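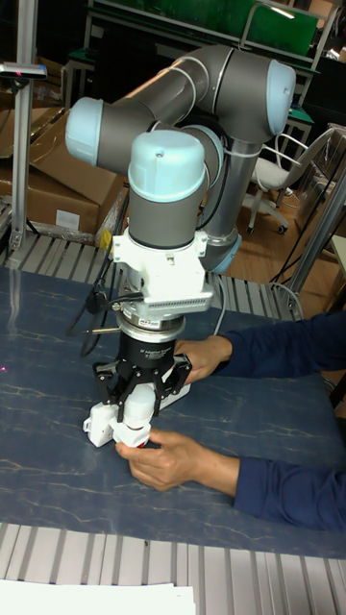

5 Bench power: power strip and plug adapter

This section covers the white power strip and the plug adapter supplied with the Privby bench kit. It applies to kits packed from October onward. Kits packed earlier have a different adapter and are covered in the supplement to this manual, under "Older accessories."

Read section 5.1 before connecting anything to a wall outlet. Sections 5.3 and 5.4 may be carried out in either order.

5.1 Safety

CAUTION: Indoor use only. Do not use the strip or the adapter where liquids are handled.

CAUTION: Do not plug one power strip into another. Do not plug the strip into an extension cord.

CAUTION: Keep fingers clear of the pins when seating or removing a plug. Hold plugs and adapters by the body.

Do not use the strip if the case is cracked, if a socket is loose or discolored, or if the cord has been crushed. There are no user-serviceable parts inside. Opening the case voids the Corkutia warranty.

The total load of everything connected must not exceed the rating on the underside of the strip. The adapter carries its own rating, and the lower of the two applies to any device connected through it.

5.2 Before you begin

You will need:

Power strip
Plug adapter
Dry lint-free cloth
Bench record card (inside back cover of the kit binder)

Clear enough of the tabletop to lay the strip flat along its full length. Papers and loose leads should be moved to the edge of the bench.

1. Remove the strip from its bag. Untwist the cord tie and straighten the cord by hand. Do not pull the cord tight to remove kinks.
2. Wipe the socket face with the dry cloth. Do not use solvent or contact cleaner.
3. Check every socket opening for packing debris. If debris is present, turn the strip face down and tap the underside lightly. Do not insert a tool.
4. Check that the adapter pins are straight and parallel. An adapter with bent pins must be replaced. Do not attempt to straighten them.
5. Write the strip serial number on the bench record card.

Note: If the strip has been in an unheated store or vehicle, leave it unpacked at room temperature for 30 minutes before use.

5.3 Seating the adapter

The adapter goes in the first socket, at the end of the strip. It is wider than an ordinary plug and in any other position may cover the opening next to it.

1. Make sure the strip is not connected to the wall outlet.
2. Lay the strip on the bench with the sockets facing up.
3. Hold the strip down with one hand at the opposite end from the first socket.
4. With the other hand, take the adapter by its domed body and line up the pins with the first socket.
5. Press straight down until the base of the adapter meets the socket face. Do not rock the adapter from side to side.
6. Look along the strip from the end. The adapter must stand upright. If it leans, pull it out and repeat steps 4 and 5.
7. Check that the red switch on the front face of the adapter can be reached with the strip in its working position. 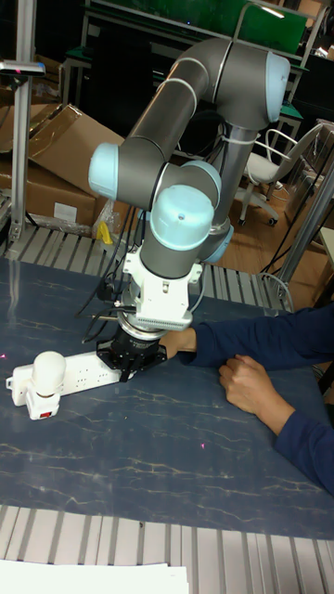
Figure 5-1. Power strip on the tabletop, adapter upright in the first socket. Red switch at the front of the adapter, near the bottom.

Note: Resistance partway through the travel is normal on a new strip and eases after a few insertions. If the adapter cannot be seated fully with hand pressure, stop and go to section 5.6. Never strike the adapter.

5.4 Routing the cord

1. Place the strip where it will be used.
2. Lead the cord to the rear edge of the bench, keeping it flat on the surface. It must not cross the front edge.
3. Leave a slack loop of 9 inches between the strip and the first cord clip.
4. Fasten the cord with the clips supplied. Press each clip closed until it clicks.
5. Slide the strip a short distance in each direction. If the cord goes tight at either limit, open the first clip and lengthen the loop.

Benches with a slotted metal frame: use the Prantl slot clips in bag 3. Adhesive clips do not hold on a grooved surface. Do not push the cord itself into a slot.

CAUTION: Do not route the cord under the feet of heavy equipment.

5.5 Handling the strip and adapter off the bench surface

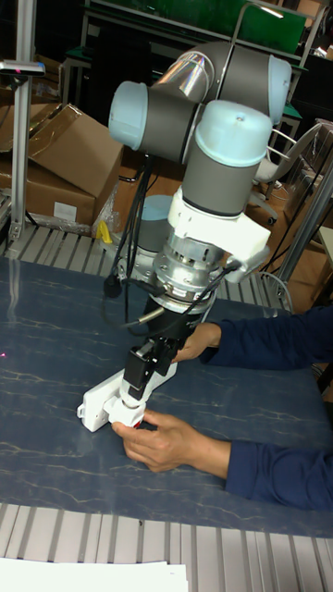 Most damage to the adapter pins is caused by lifting the strip with the adapter unsupported. The adapter acts as a lever on the first socket, and the contacts inside spread a little each time. Whenever the strip is tilted, support must be given at both ends. The two-handed hold is the correct one: one hand stays high and steadies whatever is carrying the weight, and the other closes its fingers around the white plug-like part low down by the table surface. The lower hand is the last to let go. 

To tilt or reposition the strip:

1. Disconnect the strip from the wall outlet.
2. Remove all plugs other than the adapter.
3. Support the adapter end with a cupped hand, fingers around the lowest part.
4. Raise the other end slowly. Keep the low end close to the bench.
5. Set the strip at the new angle or position, then lower the raised end.
6. Release the upper support first, then the hand at the adapter end.
7. Repeat the upright check in section 5.3, step 6.

If two people are available, one should take each end. The person at the adapter end gives the word to lower.

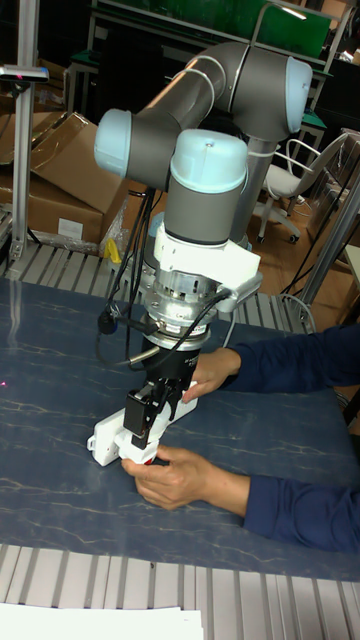
Figure 5-2. White device held at a diagonal. One hand at the holder, one hand around the bottom, close to the red part.

Note: Do not carry the strip by its cord. For transport between rooms, remove the adapter and pack it in its own pouch.

5.6 Removing the adapter

1. Disconnect the strip from the wall outlet.
2. Wait 5 minutes if a device has been running through the adapter.
3. Hold the strip flat with one hand.
4. Grip the adapter by its body and pull straight up. Do not pull on the red switch.
5. Inspect the pins and the first socket. Dark marks on either part mean a poor contact. Take both parts out of use and tag them.

If the adapter does not seat or does not release:

Adapter stops short of the socket face. Check for debris as in section 5.2, step 3. Try a second adapter if one is available. If the second one seats normally, replace the first.

Adapter leans after seating. The socket contacts are worn. Replace the strip. Moving the adapter to another socket is not an approved repair.

Adapter will not pull out. Leave the strip disconnected and contact Gokovell Service. Do not lever the adapter with a screwdriver or any other flat tool.

Red switch is stiff or does not stay in position. Replace the adapter. Do not lubricate the switch.

5.7 Periodic check

Carry out the checks in section 5.2, steps 2 to 4, every 3 months and after any move. Enter the result on the bench record card with initials. Replacement strips and adapters are ordered separately. The order form is in Appendix C, and the serial number of the old strip must be given.

Section 5 revised 28 December 2022. Text: F. Oberholzer. Checked: A. Imhof.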